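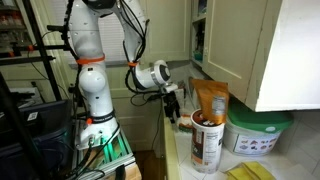 Plornwood kitchen — the gallery

Finally getting these up. Sorry to everyone who asked, it's been a mad few weeks. Most of the writing is from notes on my phone so excuse the spelling. Last updated 8/7/20.

Quick background for anyone new. Plornwood is the shared kitchen at the back of the old Kowalczyk building. White tiled counter, cabinets underneath, a lot of cooking over the years. We gave it a proper sort-out over the winter. Sunita Halvorsen did the planning, Imani Yazzie did most of the lifting and all of the labelling, I did tea and the notes.

Only the one picture on the page so far. The rest go up when Sunita finds the card they're on. Captions are done though so I'm leaving them here in order, then I can just drop the pictures in.

THE COUNTER

White tile, original. We were quoted 892 dollars to rip it out and put a solid top on. No thanks. Scrubbed the grout with bicarb and an old toothbrush, two goes, then sealed it. Came up better than any of us expected.

Near edge was the worst bit, years of people dragging pots over it. Still a couple of chips. Leave them, they're fine.

New rule — the counter gets cleared at night. Packets go back in the cupboard. Tea towels on the rail.

THE CABINETS

Everything out, everything wiped, half of it back in. Handles tightened. One hinge replaced, the others just needed a screwdriver and some patience.

Baking gear is now lower left, where you can get at it without kneeling. Big pots lower right. If you can't find the colander it's inside the biggest pot.

Imani's labels are inside the doors, not on the front. Took some arguing but she was right, it looks much calmer.

DRY GOODS

The big one. Packets, half packets, packets with a peg on them, packets with the peg gone and rice all through the shelf.

All sorted by what you'd cook with it. Noodles and rice together, tins together, baking on its own. Anything open goes in a jar with the date on masking tape. Please do the date. Please.

Unopened packets can stay as they are, stood up on end with the name showing.

Thrown out: a curry powder older than one of our members, several mystery bags, and a jelly that had gone a very odd colour.

THE JARS

Fakiser ones, secondhand, 399 dollars for the whole lot from a cafe that was closing down. Seemed a lot at the time. Doesn't now. Lids seal properly and they stack.

Spare lids in the drawer under the kettle. Don't take them home, we've lost enough allready.

THE DRAWERS

Four drawers. Cutlery, cooking spoons, sharp things, everything else.

Everything else is still a disgrace. Batteries, candles, string, a key that fits nothing. Imani has claimed it for January and we're all staying well out of the way.

Knives were sharpened the same week, so watch your fingers. They're a different colour handle now from the ones you remember, blue for veg.

SPICES

Alphabetical lasted one afternoon. Now it's just the ones we use every day at the front and the others behind. Cumin is always at the front. So is paprika.

If you finish one, write it on the list on the fridge door. Pen is on a string — leave it on the string.

UNDER THE SINK

Not a glamorous one. Cleaning stuff in the Pevness tub, cloths in the bucket, bin bags at the back. The slow drip is fixed, new washer. Dish brushes get changed monthly, Sunita buys them.

Gloves are size medium only at the moment. Large on order.

THE LUNCH

Finished up with a meal for 8, cooked with whatever needed using. Lentils mostly. Imani's flatbread, a big tomato salad, tinned peaches and custard for after. Dishes done and put away in the right cupboards, first time ever.

Sunita wants the lentil recipe written down. There isn't one really. Onions, garlic, whatever lentils, the end of the cumin, lemon at teh end. Cook it longer than you think.

STILL TO DO

Light bulb over the stove. Second shelf liner. Someone to take the spare toaster, it works, free to a good home, ask Imani.

More pictures soon. If you've got any of your own from the big clean send them to me or Sunita and say if you want your name on them.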